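To: stockroom-list
From: Banafsheh Mousavi
Date: 6 January 2026
Subject: Re: Slides on the open shelving

Paloma, replies inline. I went over the display unit and the cartons before writing.
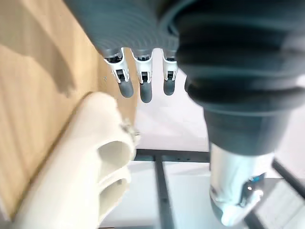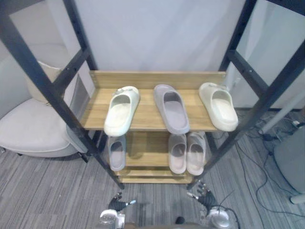 Paloma Ferreira wrote:
> The slides keep ending up on the rack in no order. Could we agree on a
> layout before the Savano delivery? Also, is the upper shelf too high?
> I can't read the size on the sole without lifting each one.

Layout first. Toes to the front on both shelves, as on the upper one now. The straps are what people look at, and the emblem, where a slide has one, is on the strap. Keep pairs side by side, like the pale pink ones on the lower shelf. Single display slides go on the upper shelf with even gaps. The grey can stay on the left of the lower shelf until its mate is found; check the Duman carton first.

Height: the uprights are punched with rows of holes, so the shelf can go down. Two people, empty it first, and use the same hole on all four corners. I would drop it two holes and no more, otherwise the slides on the lower shelf are hard to reach. The backboard stays at the rear against the wall.

Sizes: a sticker on the shelf edge will do. The Alatura label stock is 283 sheets, enough for the year.

> Do we keep the cardboard boxes?

Flatten anything with a crushed corner. Keep 11 sound ones for returns and write the colour on the short side in marker. Cream and off-white need separate boxes. They look alike under the stockroom lights and we sent out five mixed pairs in September.

Still open: who has the hex key for the shelf bolts? It is not in the Stusard drawer.

Banafsheh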